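How to learn the cube without hating it

Most people who say they can't solve a Rubik's cube have solved one side, at a party, in 1994, and have been dining out on it since. That side was probably wrong. The stickers matched and the edges around it didn't, so all of it has to come apart again. Sorry.

What you need: one cube, a flat surface, and an evening when no one expects you to be good company.

Step 1. Learn the centers
The six center pieces never move relative to each other. White sits opposite yellow on a standard cube, and it will go on doing so however hard you glare at it. Whatever color is in the middle is the color that side is going to be.

Step 2. Make the white cross
Find the four edge pieces with white on them and bring them around the white center. The other color on each edge has to match the center next to it. Skip that part and you will be back here in twenty minutes, blaming the cube.

Step 3. Put in the corners
Turn the cube so white is on the bottom. Park a white corner directly above the slot where it belongs and repeat four moves (right side up, top left, right side down, top right) until it drops in the right way around. It may take a few rounds. Keep your grip the same throughout, because if you swivel the cube halfway to admire it, you will lose your place.

Step 4. Stop
Yes, with two layers to go. Scramble it and do steps 1 to 3 again until you can manage them while someone talks to you. Kilian Egger did 88 of these before he went near the middle layer, and he is insufferable now, but he is quick. 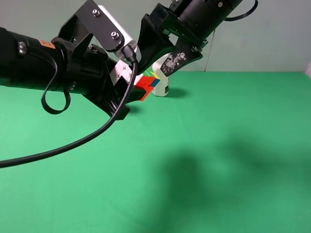
Nadell Puzzle Club

Holding it
Tilt the cube so you can see more than one face. Beginners hold it flat on and then spend the evening hunting for a piece that is sitting around the corner.

If the layers grind, clean it before you lubricate it. Keep sprays off the stickers. Valentin Thaler lost two reds and an orange that way and has been solving from memory ever since.

The middle layer is on the next page.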